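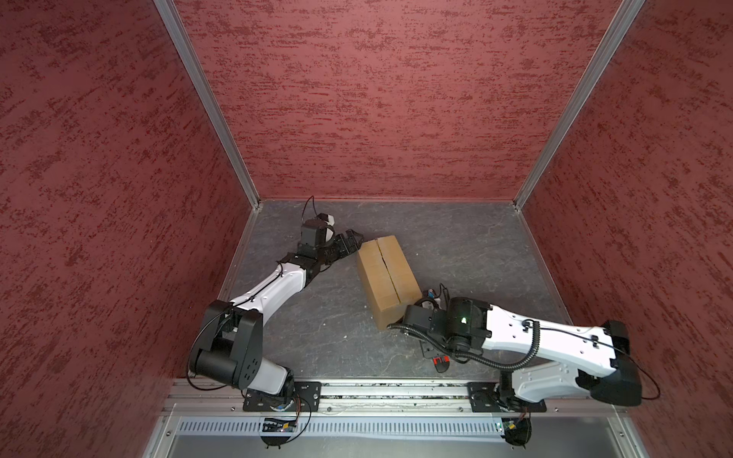 One box, flaps shut.

I have been sorting my postcards for three weekends now and I'm having the best time! Some of you will remember that I bought a big lot of them in February from the Parsons estate sale. I figured I'd be done by spring. Well, it's 23 November 2019 and I only just got through the seaside ones.

The final tally is 582 cards, and 301 of them have been written on. Those are the ones I love. Collectors will pay more for a clean back (I know, I know), but give me a smudged note about the weather any day. One lady wrote home from Siveck every summer and never once said anything nice about the food. Her cards get shorter every year until the last one just says "Soup again."

My favorite so far is a view of the old pier at Clarkik, hand colored, with a sky so orange it looks like the printer was having fun. The back is packed edge to edge in tiny pencil writing, and then it turns and goes up the side, and then around the stamp. I needed a magnifying glass and most of a Sunday to read it. It's all about a lost umbrella. They never found it!
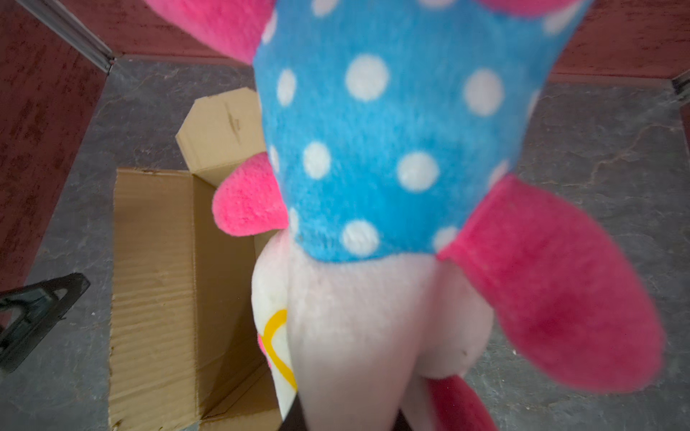
I've changed how I store them, too. I used to file by town, but that falls apart once you have a stack with no town printed on the front, so now I go by subject first (piers, hotels, bridges, main streets, people in hats) and then by place. Each card gets a clear sleeve, and the sleeves stand upright in a long drawer with a paper divider between groups. The drawer holds 220 cards before it gets too tight to flip through, so yes, I need more drawers.

There's a little puzzle I could use help with. A handful of cards say Umen on the front, and they show a church with "1723" over the door, but I can't find the church in any of my guidebooks. The lettering looks prewar to me. If you've seen that door or that date anywhere, please leave a comment!

Next up are the hotels. I peeked, and there's one with a bear in the lobby.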